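I have worked with robots for 3 years, and my opinion on teaching them has changed in this time. Before, I believed in remote control. You sit with two joysticks, you look at a screen, and the arm repeats your movement. At Hurby I did this every day until April. My colleague Levente Szekeres was the best operator we had, and he still needed 79 seconds to put a spoon into a cup.

Now I think that a gripper which you hold in your own hand is the better teacher. You feel the weight. You move at a normal speed, and your wrist knows what to do. The robot can learn from this later, with no operator sitting beside it. 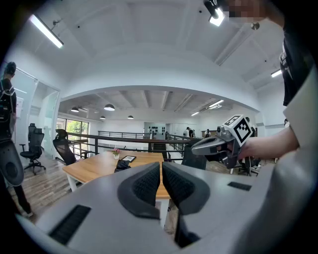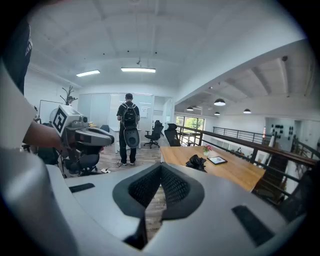 *Hand-held grippers in an upstairs room with a long view over the railing.*

Tahsin Ekanayake does not agree with me. He says that a human arm makes movements the robot cannot copy, and he is right: from our last 71 recordings we had to throw away several for this reason. With remote control, such a mistake is impossible from the beginning.

Still, I would accept this loss. A method that a new person can learn before lunch has a big value for a small company.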